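Sorting the Small Things: A Gallery from the Spare Bedroom

We moved to the smaller apartment in December, and many little things stayed in bags for a long time. This summer I started to sort them on the bed in the spare room. I put this page together for my family, who ask me often where something is.
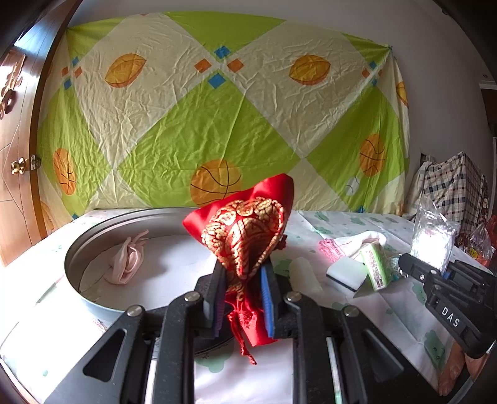 1. The red pouch and the tray
The pouch is red satin with a gold pattern, and the drawstring has tassels. My aunt gave out such pouches at her 60th birthday, and I keep my mother's ring in mine. The round gray tray is good for sorting, because small things do not roll off the bed. The green clouds on the sheet are my daughter's choice.

2. The towels
We have 26 small towels, and this was a surprise for me. Most of them came as gifts from openings of shops and from weddings. I kept the ones with a fringe for guests. The thin ones went to Deok-su Noh, who washes his delivery van every Sunday and is always asking for old cloth.

3. Sponges
The white melamine sponges are now all in one place, in the drawer below the bathroom mirror. Please do not use them on the black pot again – it lost its shine in two places.

4. Buttons and thread
Haziq Siregar from the second floor repaired the tin with the buttons. The lid was bent and did not close. Inside I found the spare buttons of a coat that we sold many years ago, and also one foreign coin. If somebody knows the country, please write to me.

5. Medicine shelf
Everything with an old date went back to the pharmacy. What we still use is standing in the Grivora box, the blue one, with the small boxes in front and the bottles at the back. Plasters are on the left side. The thermometer needs a new battery.

6. Letters and cards
I did not finish this part. There are roughly 23 envelopes with no name on them, some with photos inside. Nam-gil Wi thinks that the handwriting is from his father, so I will show them to him when he visits us in the fall.

7. Things looking for a new home
Two sewing kits, a hand mirror, a set of tea spoons from the Morkia store, never opened. Also a cotton bag with a long handle. Family first, then I will offer them to the neighbors.

The next pictures will be from the hall closet, where the winter scarves and the umbrellas are. I think it will take me longer than the bedroom.

Page updated Wed 27 July
Jong-dae Choo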